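Listas > recogida-datos > noviembre > Re: tapa de la vaporera, criterios para las tomas

De: Adesuwa Wike
Para: lista recogida-datos
Fecha: 26 de noviembre
Asunto: Re: tapa de la vaporera, criterios para las tomas

Hola a todos:

Contesto a Olumide y de paso dejo por escrito lo que hablamos ayer con Obinna.

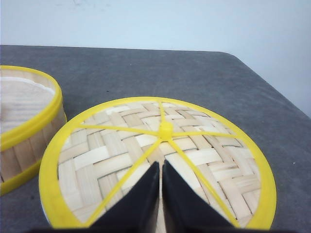
El agarre de la tapa se hace siempre por el botón central, con los dedos bajando en vertical. Si alguien la coge por el aro amarillo, el episodio se guarda, pero con la etiqueta "borde" y en carpeta aparte. No los mezcléis con los otros. En la primera tanda de Savero se mezclaron y Kayode tuvo que repasar 3,381 episodios a mano.

> El 24, Olumide Ogbonna escribió:
> Tengo dos dudas antes de seguir con la vaporera.
> La primera: ¿la tapa tiene que empezar siempre a la
> derecha de la cesta o la podemos mover? La segunda: cuando
> el operador falla el agarre y lo corrige, ¿cortamos o
> dejamos el episodio entero? En Droststead lo dejaban,
> pero no sé si aquí vale lo mismo.

Sobre la primera: hay que moverla. Cambiad la posición de la tapa en cada episodio y la de la cesta cada 30. La tapa puede quedar cerca de la cesta, pero sin tocarla, y los radios pueden apuntar hacia donde sea. No la coloquéis alineada a propósito. Si en el arranque se sale del campo de la cámara de muñeca no pasa nada, siempre que se vea en la cámara general.

Sobre la segunda: se deja entero si la corrección se hace en un máximo de 2 intentos. A partir de ahí se descarta y se repite. Los fallos corregidos llevan la etiqueta "recuperación". Oona Lappalainen los quiere para el entrenamiento y me ha pedido que no los recortemos.

El objetivo para esta tarea son unos 1,000 episodios válidos, contando los de recuperación y sin contar los de borde. El forro se queda dentro de la cesta. Si se arruga, se alisa entre episodios y se sigue.

Queda pendiente la velocidad de cierre de la pinza. Obinna prefiere bajarla y yo la dejaría como está hasta que veamos los primeros resultados. Si alguien tiene curvas de fuerza de la tarea anterior, que las suba a la carpeta de Prituvgate.

Un saludo,
Adesuwa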